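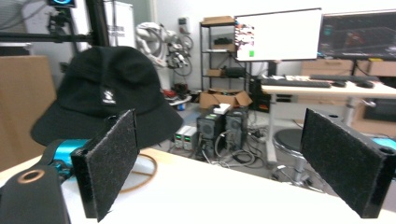
3. Brim Shape and Sun Protection in Everyday Headwear

3.1 Background

Public health advice on sun exposure usually includes the instruction to wear a hat, but it rarely says what sort of hat. Garside and Mirani argued in their survey of Durkismont schools that most families read the advice as permission to wear whatever was already in the closet, and in many homes that was a baseball cap. A cap shades the forehead and nose. It leaves the ears, the sides of the neck and much of the cheek in full sun for a large part of the day.

The bucket hat has received less attention than either the cap or the stiff wide-brimmed hat sold for gardening. Its brim slopes downward on all sides, and it folds into a pocket or school bag. Peng and Bellamy noted that outdoor staff at Wakilon kept wearing soft hats through the afternoon, while stiff hats were often set aside by lunch.

3.2 Hat Types Considered

We compared three groups: caps, bucket hats and stiff wide-brimmed hats. Brim width was measured from the base of the crown to the outer edge, at the front, back and both sides. Soft brims were measured twice — once laid flat and once hanging under their own weight — as a drooping brim covers less ground sideways but more of the ear.
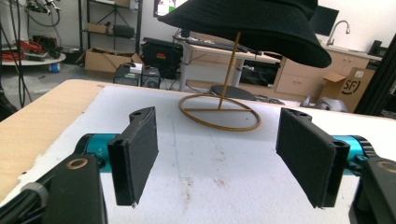
Figure 2. Black bucket hat on a wire stand.

3.3 Wearing Habits

The questionnaire was completed by 76 adults who work outdoors at least part of the week. Respondents recorded the hours they spent outside and the hours they kept a hat on, over 12 working days. Shirley Bramwell of the Navevum office coded the written comments.

Comfort was the reason given most often for taking a hat off. Heat at the crown came up repeatedly, and dark fabrics drew more complaints than pale ones. Wind was a problem mainly for wearers of stiff hats. More than 7 respondents said they would wear a wider brim if it did not block their view when looking up, a point that also appears in the Ateş interviews (Section 6).

These answers rely on memory and self-report, and the hours should be read with that in mind. Skin type and use of sunscreen were not recorded.

Filed under: Public Health / Clothing and Textiles

Sign up for our newsletter to receive new papers by email. You can unsubscribe at any time.

Contact | Copyright and permissions | Back to top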